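Drostow table cell

The Drostow table cell is a two-arm bench robot cell used for light pick-and-place work on household objects. It is named after the Drostow workshop, where the first one was put together. Setup notes by Arnulfo Paucar, later cleaned up by Nattawut Pongsiri. Maintenance parts come mostly from Zilteck.

Layout

Wooden tabletop in a black aluminum extrusion frame. Two black arms, one on each side rail, facing each other. Each has a two-finger gripper with black fingers and a small camera at the wrist. Cables run along the links and down to the floor.

Setup

Frame first, then arms. The frame has to be square before anything gets bolted on, otherwise the two arms never agree on where the middle of the table is. Base bolts are tightened crosswise, then checked again after 80 cycles. Arms are powered up one at a time with the other one parked.

The fingers are closed by hand command and looked at from the wrist camera. A thin even seam is fine. A seam that is wider at the tip than at the root means a bent finger or dirt under the finger mount.

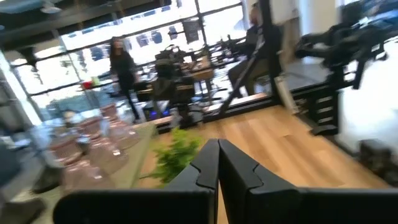

Camera check comes next. Each wrist camera is swung slowly across its full range while somebody watches the cable at the wrist joint. If the feed drops out at the same angle twice, the cable is too short or clamped in the wrong place. Re-route it, dont just push the plug back in. Some blur during a fast swing is normal and is not a fault.

Test objects

The usual set is called the Nanayakkara set: pink glass vases, black candlesticks, one small potted plant. Glass goes in last. Vases show up grip force problems early, the plant shows up depth problems – leaves confuse the height estimate, so the arm stops high or comes in low. Candlesticks are for clearance. Thin stems, easy to clip with an elbow or a gripper body.
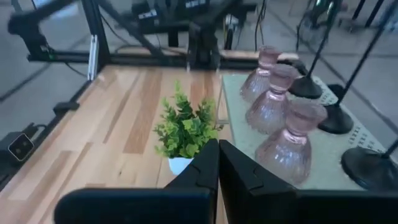

Wrist view over the tabletop, with the plant ahead of the fingers and the pink vases and black stands to the right.

Objects go on a flat surface with nothing loose under them. Starting positions are written down before the first run and the same ones are used until the arm has been signed off. Moving things half way through makes the log useless.

Two-arm alignment

Done with both arms live at low speed. One gripper is held open just above the wood, the other is brought in over the raised pegboard platform. Operator reads off the height of each from the joint screen and compares with the table plane. Offset over 2 mm – redo the base calibration for that side. Under that it can be trimmed in software.

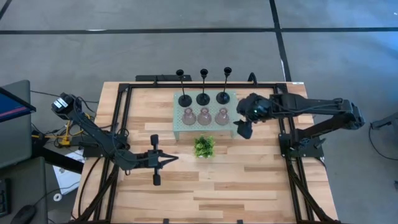 After trimming, both arms go home and the check is run again from the start. Skipping the second pass was the cause of most of the early collisons at Dindgate, where a second cell was built in May from the same notes.

Maintenance

Finger tips are wiped at every shift change. Full service at 2,000 cycles: base bolts, wrist cable, finger mounts, joint play. Joint play is felt by hand with power off, holding the link close to the joint. Any click and the joint is swapped whole, it is not opened on site.

The longest run between finger changes at Drostow is 1,324 cycles, as of 24 June 2021. Fingers are replaced in pairs. Old ones are kept for the spare gripper until the notches wear round.

See also

Zilteck parts list
Nanayakkara set
Dindgate cell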